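Gunport
Home Archive Notes Contact

Last updated: Saturday, March 21, 2026

Surface wear and why I stopped polishing it out

I repair and refinish sheet metal parts in a small shop, mostly bins, trays and chutes. The most common request is to make a worn surface look new. I now decline most of these jobs. The reasons are mechanical.

Scratches on a sliding surface tend to line up with the direction of travel. Once the high spots are gone, friction often settles at a steady value. Polishing resets that process, and the first weeks of use after a polish can be less predictable than the months before it.

I kept a log on one steel chute from December onward. Release angle before polishing was 37 degrees. After polishing it went to 39, then drifted back over five weeks. Two degrees is small, but the parts were light and they hung up. 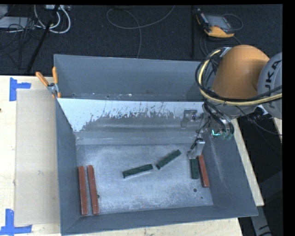
2 min read

Coated parts are a separate case. If the coating has worn through in patches, the boundary matters more than the bare area. A ragged edge catches small parts and lifts further. I feather the edge with fine abrasive, clean with solvent, and leave the middle alone.

Jonatan Hovland wrote to disagree. His view is that bare patches should be recoated at once. For wet service I agree with him – corrosion under a loose edge spreads quickly. For dry indoor use I have not seen it matter.

Next I want to repeat the chute test with a brushed finish, grain parallel to travel. The blank is cut but the hinge plate still needs drilling.

Contact | © Gunport | Back to top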